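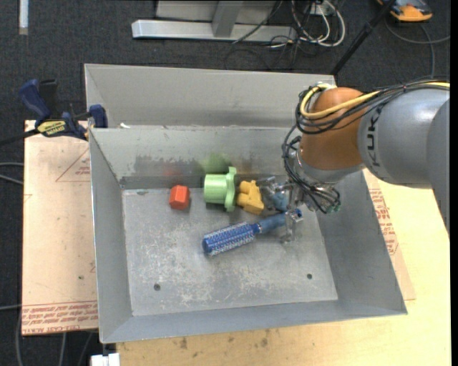 그리퍼 예산 600만 원, 어디에 먼저 써야 할까요? (빈피킹 셀)

작성자: 상자속브러시
2018.08.17

안녕하세요, 맨날 눈팅만 하다가 글 남깁니다. 저희는 잡동사니 집어 올리는 빈피킹 셀을 돌리고 있어요. 팔은 KUKA고 이건 바꿀 생각이 없습니다. 내부에서는 셀 이름을 Idov라고 불러요.
이번에 하반기 예산으로 600만 원이 나왔는데요(부가세 포함 ㅠㅠ) 후보가 둘입니다.

1) Paltance 2지 그리퍼 신품. 손가락 교체식이고 예비 손가락 한 벌 포함 견적
2) Dultmont 케이블 정리 키트 + 빈 새로 제작 + 남는 돈으로 소모품

저는 1번으로 마음이 기울었어요. 둥근 헤어브러시처럼 손잡이는 매끈하고 머리는 뻣뻣한 물건이 제일 골치거든요. 근데 같이 일하는 분은 무조건 2번이래요. 어떻게들 생각하세요?

댓글

토크렌치맛
저도 2번요. 손목 쪽 검은 케이블이 저렇게 뭉쳐서 옆으로 불룩하면 그리퍼 새로 사도 똑같습니다. 저희는 7월에 케이블이 빈 모서리에 걸려서 커넥터를 해먹었어요. 수리비보다 라인 세운 시간이 더 아팠습니다.

상자속브러시
헉 커넥터는 얼마 주고 바꾸셨어요?

토크렌치맛
커넥터 자체는 싸요. 납기가 9일 걸렸어요. 예비품을 안 사둔 제 잘못이죠 뭐.

여섯축반
저는 반대예요. 케이블은 벨크로랑 스프링 행거로도 한참 버팁니다, 거기다 키트 값을 다 내는 건 아까워요. 잡는 성능은 결국 손가락에서 나오는데 돈이 생겼을 때 손가락을 사야죠! 예산이라는 게 내년에 또 나온다는 보장도 없고요.

토크렌치맛
벨크로로 버티다가 7월에 그 꼴 난 게 저희입니다 ㅋㅋ

판금아재
빈 얘기는 왜 아무도 안 하세요. 바닥 가운데가 허옇게 다 긁혔네요. 뒷벽에는 빨간색 초록색이 흐릿하게 비치고요. 비전 쓰시면 저 반사가 은근히 신경 쓰일 겁니다. 새로 만드실 거면 무광 분체도장으로 하세요. 저희는 Huaranga에 맡겼는데 두 개에 150만 원 조금 안 됐어요. 벽이 바깥으로 벌어진 모양도 도면만 주면 해줍니다.

상자속브러시
오 도장은 생각 못 했어요. 근데 긁히면 도장도 벗겨지지 않나요?

판금아재
벗겨지죠. 그래서 저는 바닥에 얇은 매트를 깔고 소모품으로 잡아요. 매트는 분기마다 버립니다.

여섯축반
매트 깔면 바닥 높이가 바뀌어서 다시 맞춰야 하잖아요. 전 그게 싫어서 그냥 맨철판 씁니다. 취향 차이인 듯.

초보셀장
끼어들어서 죄송한데 빈 고정은 바 클램프로 계속 가실 건가요? 저희도 클램프로 시작했다가 고정 지그를 짰는데, 빈을 빼고 다시 놓을 때 위치가 딱 나와서 편했어요. 견적에 지그도 한 줄 넣어보세요. 의외로 싸요.

상자속브러시
클램프는 임시였는데 임시가 제일 오래 가더라고요 ㅋㅋ 지그도 넣어서 다시 뽑아볼게요.
그럼 혹시 이렇게 쪼개는 건 어떤가요? 그리퍼 본체는 그대로 두고 Paltance 손가락만 따로 주문, 빈은 Huaranga에 문의, 케이블은 키트 말고 부품으로. 계산기 두드려보니 한 1504달러쯤 남아요(손가락은 달러 견적이라 남는 돈도 달러로 적어놨네요).

여섯축반
손가락만 따로 살 거면 지금 본체에 체결 규격이 맞는지부터 물어보세요. 어댑터 값이 따로 붙으면 계산이 달라집니다. 그리고 그 조합이면 저는 그냥 신품 본체 갑니다. 여전히요.

토크렌치맛
저는 찬성이요. 남는 돈은 예비 케이블하고 커넥터로 잡아두세요, 제발.

상자속브러시
넵 규격 문의는 방금 메일 보냈고 견적 오면 이 글에 댓글로 달겠습니다. 빈 도면 공유해주실 수 있는 분은 쪽지 부탁드려요!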